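亮面白瓷砖和不锈钢面怎么打理:攒了好多年的一点土办法

2020年11月13日更新,加了填缝和钢面的部分

上次写完厨房抽屉那篇,陆陆续续收到不少来信,问得最多的居然跟抽屉没什么关系,都在问地砖。尤其是那种亮面的白瓷砖,买的时候在店里灯光下一看,哎呀真漂亮,铺回家住上两个礼拜就开始发愁:拖完一遍,灯一开,全是一道一道的水痕,换个角度看还有一层雾。我自己家玄关和过道铺的就是这种砖,住的这栋楼(Vonberg公寓,老住户都知道)楼下大堂也是,所以这些年跟它打交道打得够多了,好的坏的都试过,今天慢慢写,您泡杯茶慢慢看。

先说扫,再说拖

亮面砖最怕的就是沙子。鞋底带进来的细沙,眼睛看不大见,湿拖把一推,等于拿砂纸在砖面上磨。我婆婆那一辈人喜欢提一桶水直接上,图个痛快,结果门口那几块砖几年下来就发乌了,跟里面的砖放在一起看,颜色像差了一号。所以不管多着急,先干扫。软毛扫帚也行,吸尘器也行,吸尘器记得换成带刷毛的那个头,硬塑料的头子在砖上拖来拖去也会留印。

墙根和门框底下要蹲下去看一眼。灰喜欢躲在那儿,拖把一过就变成泥,泥干了就成了一条灰边,到时候再去抠就费劲了。我一般用一把旧油漆刷,毛软,角落里一扫就出来。牙刷也可以,只是牙刷太小,过道长的话扫到一半腰就不行了。

门口放两块垫子,一块在外一块在里,外面的粗一点,里面的吸水。垫子本身也要常常抖,这一点我自己都经常忘。去年冬天我家那块里面的垫子,提起来一抖,底下的沙子都能养盆仙人掌了。

水少放,药水更要少放

拖亮面砖起雾,十有八九是清洁剂放多了。我以前也信“多放一点干净”,瓶盖一拧就往桶里咕嘟咕嘟倒,拖完香是香,地上一层黏的,光脚走上去脚底板都能感觉到。后来老老实实用量杯,小半桶温水,一小盖中性的地板清洁剂就够了。我现在用的是Etetti的那款无香型,没什么特别的,瓶子难看,倒出来不起泡,我就图它不起泡。

平时不太脏的时候,我连桶都不提,拿个喷壶,装400毫升温水,滴几滴清洁剂,边喷边拖,喷一块拖一块。喷壶的好处是水量好控制,地面半分钟就干了,家里有老人小孩的尤其省心。夏天砖面容易返潮,喷壶里的水还可以再少装一点,喷的时候离地面远一些,让水雾散开。

白醋要不要用?这个问题每年都有人问我。我的意见是瓷砖本身偶尔擦一擦没大碍,可是砖缝里的水泥填缝料怕酸,擦多了会一点点变松。家里要是有大理石的门槛石,就更别用了,我见过一块门槛石让醋擦出一片白印子,主人心疼得好几天不肯从那儿过。柠檬汁也是一个道理,闻着清爽,对石头可不客气。

选什么样的拖把

拖把这个事我是走过弯路的。圆的棉线拖把吸水多,可是拧不干,拖亮面砖水痕最重,我已经拿它去专门拖阳台了。海绵滚轮的那种我用过一阵子,手感不错,就是边角到不了。现在家里常用的是平板拖把,细杆子配一块长方形的垫子,垫子要能整个贴住地面,换洗也方便,一粘一撕就下来了。

挑平板拖把,我会先看接头。杆子和板子连着的那个地方是最容易松的,在店里拿起来左右晃一晃,咔哒咔哒响得厉害的就放回去吧,回家用不了多久就歪了。杆子细一点没关系,金属的比较挺,拖到床底下也不会弯。要是能伸缩,把它拉到跟自己下巴差不多高,腰会舒服很多。我有一阵子懒得调,一直用我先生调好的长度(他比我高一个头还多),拖完一圈肩膀酸了两天,还以为是睡落枕了。

垫子也分好几种。长毛的吸灰,适合干推;短毛的细密,适合湿拖;带一条一条棱的那种刮擦力强一点,对付干了的脚印、滴在地上的果汁很管用,拖完之后再换一块干的走一遍就行。我家里常备3块垫子轮着用,一块湿拖,一块干擦,一块晾着。洗的时候千万别放柔顺剂,柔顺剂会在纤维上裹一层,下次拖地又是一片雾,您还以为是砖的毛病。

大面积的亮面砖,走法也有讲究。从最里面往门口退,拖把走横的“8”字,板子别离地,灰就一直在前沿推着走。灯光最亮的地方放到最后,垫子要换干净的再拖,反光重的地方哪怕一丁点水痕都看得清清楚楚。像楼下大堂那样,白砖旁边就是亮晶晶的电梯门,地上有什么门上也跟着有什么,光拖地不擦门,看着还是差一口气。

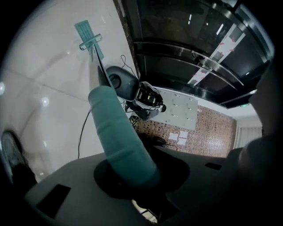 Kelly Dunmore来信说,她照着先扫后拖的办法做了一个月,水痕少了一大半,可是砖缝还是灰的,越是砖面亮,那几道灰缝越显眼,问我是不是只能请人重新填。她还提到她用过一种很冲鼻子的砖缝清洁剂,当天白了,过了一个礼拜又灰回来,比原来还灰,弄得她都不想再请客人来家里坐了。

Kelly,先别急着花钱,也别为了几道缝不请客,大家来是看你的,谁会低头看缝呢(好吧,我会)。砖缝灰回来,多半是清洁剂没有冲干净,残留在缝里黏黏的,又把新的灰抓住了。您先拿清水把那几道缝过两遍,用旧毛巾吸干,再往下看。

砖缝的慢功夫

我的办法是小苏打调成糊。小苏打放在小碗里,一点一点加温水,搅到像牙膏那样,抹在缝上,放个十来分钟,拿硬一点的小刷子顺着缝刷。一定要顺着刷,横着刷会把糊甩得到处都是,砖面上擦起来又是一场功夫。刷完用湿布抹掉,再用清水走一遍,最后吸干。一次不要贪多,我一般一个下午就做门口到鞋柜那一小段,收音机开着,做完就收工。剩下的下个礼拜再说,地又不会跑。

如果缝里发黑,在浴室或者窗边,那可能是霉,小苏打就不大够用了,可以用氧系的漂白粉,按包装上写的比例化在温水里,开着窗户做,戴手套。含氯的漂白水我劝您少用,跟别的清洁剂尤其不能混,和醋碰到一起会冒出呛人的气,这个不是吓唬人的。家里要是放了好几种瓶瓶罐罐,用完一种就盖好收走,再拿另一种,别图省事都摆在脚边。

刷干净了、彻底干了以后,可以上一层砖缝保护剂。我用的是Marar的小瓶装,带一个小滚轮,沿着缝滚过去就好。一瓶490毫升,我家过道加玄关用了一半都不到,剩下的拧紧盖子放在柜子里,第二年还能用。滚到砖面上的趁湿擦掉,等它干了再擦就要拿指甲抠了,我抠过,抠了一个晚上,电视剧演了什么都不知道。

要是缝已经掉渣、缺了口,那清洁和保护都没用,老老实实补一点填缝料。五金店有卖小袋的,颜色比您家的缝浅半号最好,干了以后看着会深一些。小面积自己补没什么难的,拿手指头戴着手套抹都行,抹平,等它有点硬了再用湿海绵带一下。

亮面金属怎么擦才不花

说完地上的,再说墙上和门上的。冰箱门、油烟机罩、有些楼里的电梯门,凡是亮面的不锈钢,脾气跟亮面砖差不多,怕沙、怕多余的药水、怕擦了不擦干。手印是最常见的,油乎乎的五个指头,白天看不出来,灯一开全出来了。

先用半干的超细纤维布把浮灰带走,动作轻一点。然后布上(记住喷在布上,别直接往门上喷)喷一点稀释过的洗洁精水,我的配法是300毫升温水加两三滴,多了就花。如果是带纹路的拉丝面,要顺着纹路擦;镜面的没有纹路,就从上往下一条一条走,走完马上换干布再走一遍。直接往门上喷,水会顺着流到缝里,家里的冰箱还好,有按钮有电线的地方就别冒这个险了。

擦完了想让它亮久一点,可以用一点点不锈钢护理油。Skurnance那一种我用得最久,气味淡。量嘛,布角上沾黄豆那么大就够擦一整扇冰箱门了,抹匀以后再用干布反复擦到手摸不出油为止。油多了更招灰,摸一下一个印,那您就白忙一场。

钢丝球千万别碰亮面,洗碗海绵背后绿色的那一面也不行。有一回我着急去掉冰箱上一块贴纸的胶,顺手就拿绿的那面蹭了几下,胶是掉了,留下一小片毛毛的,到今天还在,我拿一块磁铁贴着挡住。对付胶印,用吹风机温风吹一会儿,胶软了再用手指慢慢搓,剩下一点拿食用油抹一抹,过几分钟擦掉,再用洗洁精水把油去掉。

贴东西也挑地方

顺便说一句贴纸和胶带。很多人喜欢在亮面门上、瓷砖上贴通知、贴日历,用普通透明胶带,一贴就是半年,撕下来的时候一股子胶,黑黑的一圈。要贴的话用纸胶带,颜色您随便挑,过一阵子揭下来换一换位置,时间别拖太久。揭的时候慢慢地、贴着面往回拉,别一把扯。

电线和杂物

拖地之前,先把地上的线收一收。充电线、台灯线,拖把一勾就把桌上的东西带下来了。我家有一盏落地灯就是这么没的。现在我用布的扎带把线绕成松松的圈,挂在桌腿内侧,拖地的时候线不沾水,平时也不绊脚。鞋子也是一样,脱下来随手一放,鞋底的黑印蹭在白砖上,看着特别扎眼。鞋底的黑印不用什么药水,一块干净的白橡皮就能擦掉,学生用的那种,顺一个方向擦,擦下来的橡皮屑扫走就好。

工具自己也要干净

拖把和抹布脏了,擦什么都是白擦。我的习惯是拖完地当天就洗垫子,温水,一点点洗衣液,手搓或者丢洗衣机都可以,然后挂起来晾到干透。半干的时候团在桶里,第二天那个味道,哎,您闻过一次就不会再忘了。杆子也顺手抹一抹,接头那儿最容易藏头发,拿镊子夹出来。拖把收的时候倒过来挂,或者把板子取下来单独放,别让整根杆子压在垫子上立着,压久了毛会倒,往后拖地就有一条总是拖不到。

喷壶里剩的水我不留过夜,倒掉,壶口冲一冲,瓶盖开着晾。清洁剂的瓶子上我会贴一小条纸胶带,写上开封的月份,五月开的就写个“五月”,字大一点。这样打开柜子一看就知道哪瓶该先用,也不会一不小心开了两瓶一样的。

多久做一次

这个真的看各家。我家过道是每天干推一遍,湿拖一个礼拜两次,下雨天另算。砖缝半年刷一回,保护剂一年滚一回。冰箱门是看见手印就擦,家里小孙子来的时候就随他去吧,等他回家再说。您家里要是养猫养狗,干推可能要一早一晚,掉毛的季节更别偷懒,毛一湿就贴在砖上,越拖越长,最后还得弯腰拿手捡。

还有一位读者Eifion Llewellyn问,打蜡行不行。亮面砖表面有一层釉或者抛过光,蜡吃不进去,浮在上头,走几天就踩花了,还滑。我不建议。如果前面住的人已经打过蜡,地面摸着有点涩、有一块一块的暗影,可以先找一个不显眼的角落,用除蜡的清洁剂试一小块,看看底下的砖是不是好的,再决定要不要整片做。整片做的话,叫个人帮手,一个抹一个收,别让药水在地上干掉。

下一篇准备写浴室玻璃和水龙头上的水垢,已经有好几位来问了,Thérèse Nguyen还寄来了她妈妈去水垢的老方子,我这两个礼拜正在自己家淋浴房里试,左边一扇用她的,右边一扇用我的老办法,试好了再写给大家。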